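Long before the first whistle goes, you can hear Kekthorpe Ladies warming up from the far end of the car park. It's mostly laughing, with the odd shriek when somebody shanks a serve into the curtains (there are a lot of curtains at Kekthorpe sports hall, and all of them have been hit).

They are a volleyball club of the old sort, with a tea urn and a kit bag that goes home with a different player each week, and this spring they find themselves one win from the regional final. Ntombi Zulu, their captain and setter, has been here nine seasons and still can't quite believe it.

"We used to be thrilled to take a set off Trestley," she tells me, taping her fingers. "Now they're the ones ringing up to ask what we do in practice!"

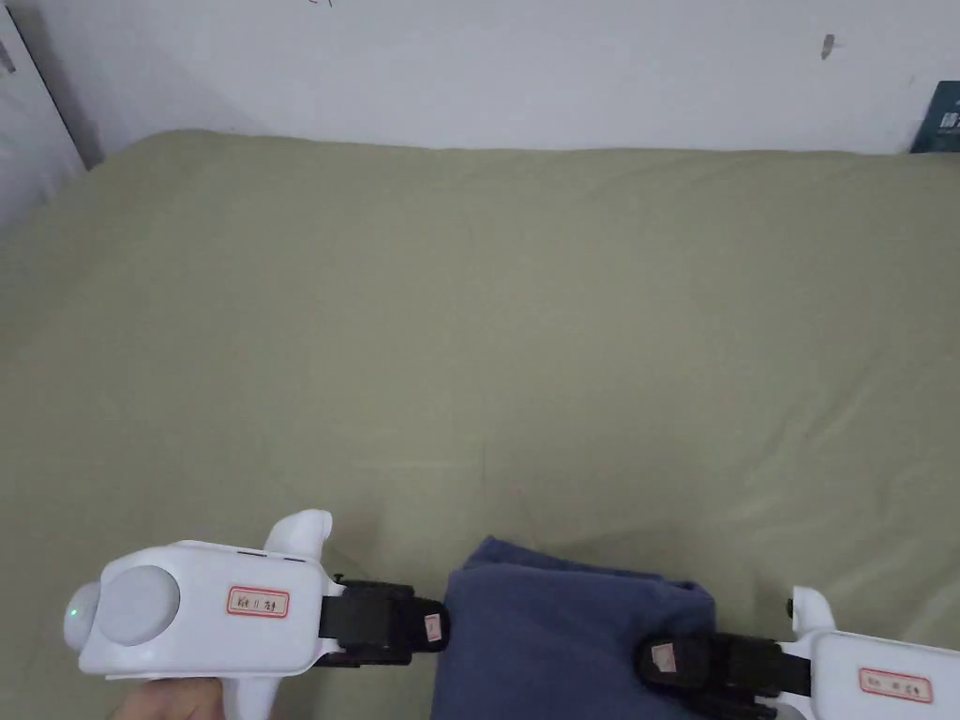
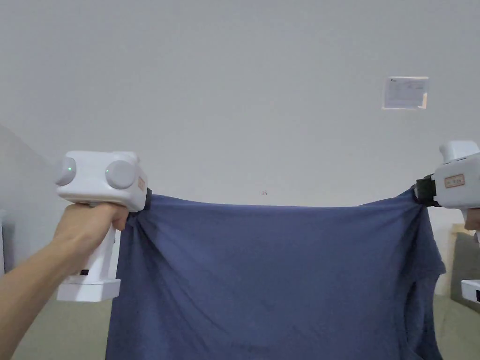 KEKTHORPE, April 19, 2022

What they do in practice, as far as I could tell over two long evenings, is pass. Coach Elaheh Yazdani came to the club from indoor hockey, of all things, and she is wonderfully stubborn about the first touch. Players may not hit a ball in anger until they have put 32 clean passes over the tape, and if the last one goes astray, well, back they go to the beginning, groaning.

It has paid off handsomely in the league, where the side dropped only two matches and finished above Sutodia on set difference. The semi-final is away at Mtshali Hall, a big, echoing place that holds almost 100 on the balcony, and Kekthorpe mean to fill a good half of it with mums, dads and a very loud grandfather from the bakery.

Zulu says she'll sleep badly the night before, as she always does. Yazdani plans to spend it rewatching the Trestley match, the second set in particular, where the serving went to pieces.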